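Monday, August 22, 2022
Rastano arm project -- tidy-the-table task, student group

Trokska booth again, the marble table. Plan was 6 runs before the place opens. Task for the club demo in July was just lifting one block, this is a big step up: plaques and black bases along the far edge, put them straight, dont knock anything over.

Clear acrylic is the worst of it. Depth comes back full of holes and the lamp glare on the marble gets marked as an object.
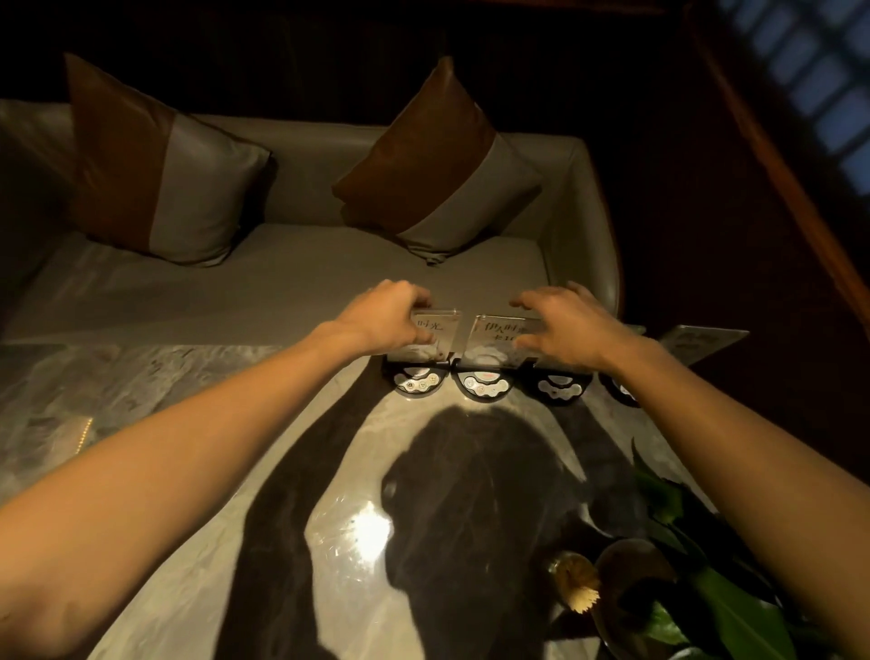 Nishimura reckons we should drop depth for the plaques altogether and work from the bases, as black on pale grey is easy to find. Fair point. Will try it on the old recordings first.

Other thing -- shadows. Head and arms throw hard dark shapes right across the table, and the Fudodis tracker keeps locking on to the shadow hand. Turned the threshold up to 300, too high, lost the real hand as well.

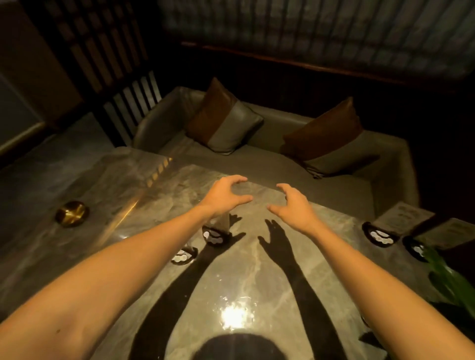 Clip length also needs sorting. Run 2 came out at 623 frames and most of that is dithering before the first grasp. Trim by hand for now, write a script later. Labels to stay simple: reach, grip, place, let go. Left and right hand labelled seperately.
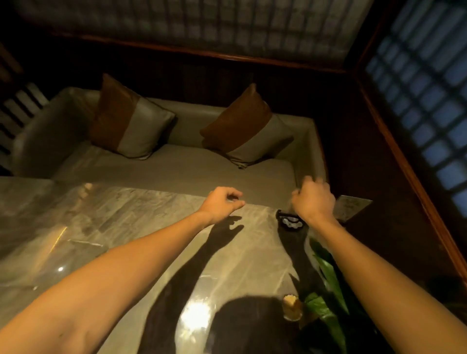 Gripper fingers still the hard plastic ones, they slide on acrylic. Silicone pads on order. Until then grip from the top edge only and keep the closing speed low. Also need a proper rule for what counts as straight, we each judge it diffrently.
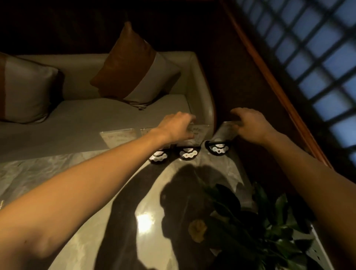

Do we need both arms for this task?
For the plaques, one would do, but the second can hold the base still while the first lets go, so keep two for now.

To do: pads, trim script, shadow mask, charge the spare battery.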